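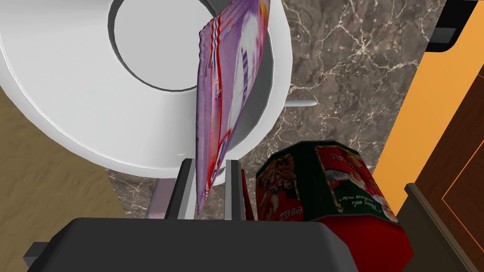 Cafe chains love a refill pledge. Vostholm has one now, 126 shops, big posters, and I'm supposed to clap. Fine, half a clap. The cups got better. Then look at the counter by the register, where every snack still comes in its own skinny packet, thin and flat like the purple one held up between those two gray fingers. Same chain. Same counter! No pledge for that.

Shona Geddes runs the Aitken branch and told me she gets 4 sacks of wrappers a day. Cups, barely one. So why is the whole campaign cups?

Three things I'd want before November:

- Bulk jars for anything eaten in the shop. Rurnirura did it in 6 stores and the sky stayed up.

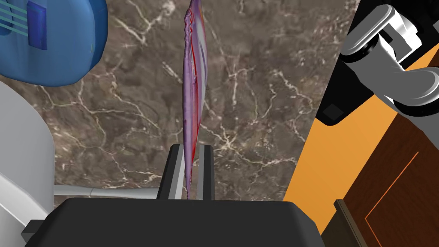 - A price cut for skipping the packet. A real one, not pennies.
- Publish the wrapper numbers next to teh cup numbers. Every branch.

Angus Lowther at head office says customers want sealed food. Some do. Sell it to them. But a cookie handed over on a plate doesnt need a bag first, and I've yet to hear anyone in the morning line ask for one.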